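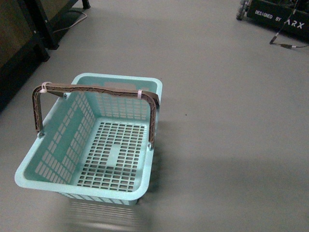
House Rules for the Fruit Cell, Version Two

Hi all! A bunch of you wrote in after the April issue asking what our written rules for the fruit-sorting cell look like, so I've finally typed them up in something better than my own shorthand. Fair warning, I get a little worked up about floors.

We started from a one-page sheet that Ayane Sugiyama brought over from her time at Ishida. Hers was written for boxes and bins, and fruit is fussier, so we kept her bones and rewrote most of the rest (sorry, Ayane). The biggest change is that every rule now has to be something you can check by looking. "Be careful with the produce" is gone. I never once saw a person read that line and do anything different!

The one I get asked about most is tipping. When the arm empties a basket into a tray, it holds the basket by the rim and tips it low, right down by the tray it's meant for. Apples bruise if you so much as frown at them. One kind of fruit to a tray, too, and if something rolls over the wall into the neighbor's tray, you pause and move it back by hand with the arm stopped. 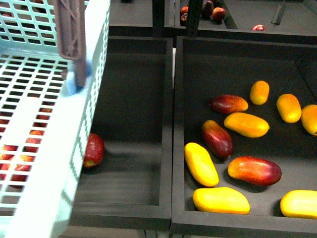
And please do stop it properly. Pause on the tablet doesn't count for reaching in. We use the button on the post, every time, even for one runaway apple, and whoever pressed it is the one who releases it. I know it adds a few seconds. I timed it at 12 on a bad day and I can live with that.

The rest of the sheet, more or less as it hangs on the wall at Tellico:

1. Handles. Check both pivots before the first run. If a handle wobbles or has worked loose at one end, that basket goes on the repair shelf and you grab another.

2. Leftovers. Look inside the basket before you call a run finished. One piece hiding in a corner means the run gets logged as partial, even if everything else went over beautifully. We argued about this one for ages and I'm glad strict won.

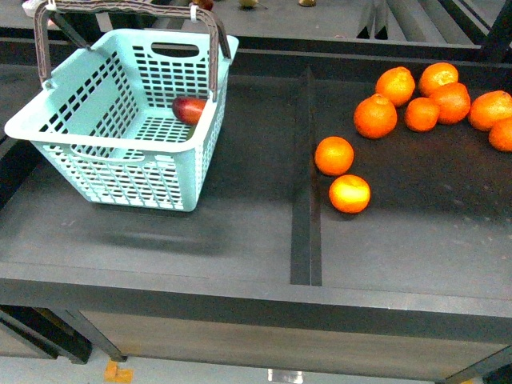
3. Floor. Baskets can go on the floor between runs, but keep them off the cables and out of the path of the base. Loose connectors get picked up before anything rolls.

4. Log it. Basket, fruit, who was at the button, anything odd. We have 390 entries so far and the "anything odd" column is easily the best reading in the building.

Number three is where I get preachy. A mobile base and a trailing cable are a bad pair, and it's so easy to stop seeing the cable once it's been there a week. So now we do a floor walk at 10 each morning, coffee allowed, and whoever spots something deals with it right then.
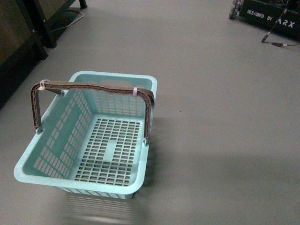 The folks at Zaltico asked if they could borrow the sheet for their own cell, and of course they can, same goes for any of you. Change whatever doesn't fit your setup, and tell me what you changed because I'm nosy. Next time I want to get into gripper pads and how often we swap them, which is a whole saga of its own.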